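Prikent F4 Fabric Steamer: Long-Term Review

Posted March 23, 2026
Tested by Justinas Strazds

The Prikent F4 is a handheld garment and fabric steamer with a removable side tank, a metal steam plate and two output levels. I bought it in June to replace a Gokora travel unit whose pump had failed, and it has been in regular use in a household of four since then. The review covers clothing, curtains, bedding and table covers. I did not test it on leather, suede or anything with a glued backing.

Build

The body is matte gray plastic with a rubber insert on the grip. Panel gaps are even. The tank locks with a quarter turn and has a silicone gasket that can be pulled out and replaced, and Prikent sells the gasket on its own. The cord exits at the bottom of the handle through a swivel joint. After nine months the swivel has some play in it but has not loosened further since the fall.

The trigger is the weak part. It has a long travel with no clear point at which steam starts, and the lock slider sits where the thumb rests. I engaged it by accident several times in the first month. Chak-lun Chien, who has the same model, filed a small notch into his slider so that it takes more force to move. I have left mine alone.

Tank and run time

The tank holds 200 ml to the fill line. On the high setting I timed a full tank at 22 minutes with the trigger pressed in normal bursts, and a good deal less with the trigger locked. For shirts this is adequate. For a pair of floor-length curtains it means a refill partway through, and the unit has to be set down upright while the tank is off. It stands up on a hard counter. On carpet it falls over.

I use distilled water. Ching-wen Sin ran hers on hard tap water for the same period and had white flecks on dark cloth by the second month. A descaling cycle with citric acid cleared them. The manual describes the cycle on page 4, in type small enough that she had missed it.

Steam output

Warm-up from cold took just under a minute on high. The first burst nearly always carries a few drops of water, so it should go into a sink or an old towel. After that the output is steady as long as the head is kept above horizontal. Tilt it down past that and the pump starts to draw air, the pitch of the motor rises and the plate spits. The older Gokora tolerated a steeper angle. Anyone who plans to work mostly on flat surfaces should take this seriously – it is the main reason I would not call the F4 an all-purpose tool.

Results by fabric

Cotton shirting: good on body and sleeves, poor on collars and plackets. An iron is still needed for a pressed look.

Linen: fair. Deep creases relax but do not disappear. Two passes with a spray of water between them gave the best result.

Polyester and blends: very good on the low setting. High leaves a slight shine on dark trousers.

Wool: very good. Hang the garment, steam from the inside, and let it rest before wearing.

Fleece and plush: good, provided the plate does not touch the pile. Held a finger's width away, the steam lifts flattened areas. Pressed against the cloth, the plate leaves a mark that needs brushing out.

Printed blankets and throws: acceptable on low. I keep the plate clear of printed areas as a habit. Blankets used as table covers should be hung up for steaming, given the tilt problem described earlier.

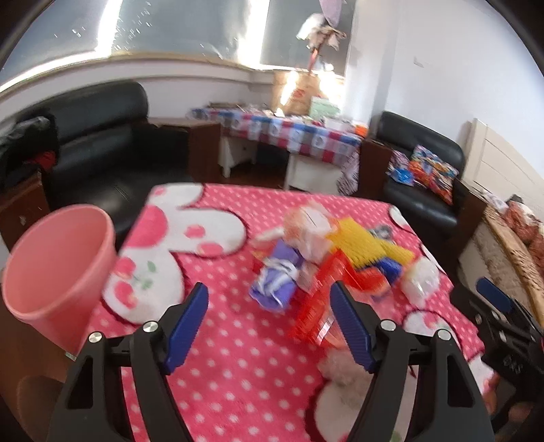
Pink polka-dot blanket with large cartoon shapes, used as a table cover.

Noise and heat

The pump is audible in the next room. It pulses about twice a second on low and runs continuously on high. The body stays comfortable to hold for a full tank, although the collar behind the plate gets hot enough to hurt. There is no guard on it. The heatproof glove in the box is thin and fits only a small hand.

Accessories

The brush attachment clips on firmly and is useful for wool. The crease clamp is not. It covers half of the steam vents and came off twice during testing. The Tam door hook I already owned did more for the results than either of them, as it keeps the hanger still.

Compared with the Wamedex upright

King-fai Su lent me his Wamedex floor model for a week. It has a far larger tank and no tilt limit worth mentioning, and it finished the curtains without a refill. It also takes up the corner of a room. For clothing alone I preferred the F4.

Verdict

Recommended for hanging garments and short jobs. Not recommended as the only steamer in a home with a lot of curtains or bedding. The replaceable gasket counts in its favor, and the trigger lock should be redesigned.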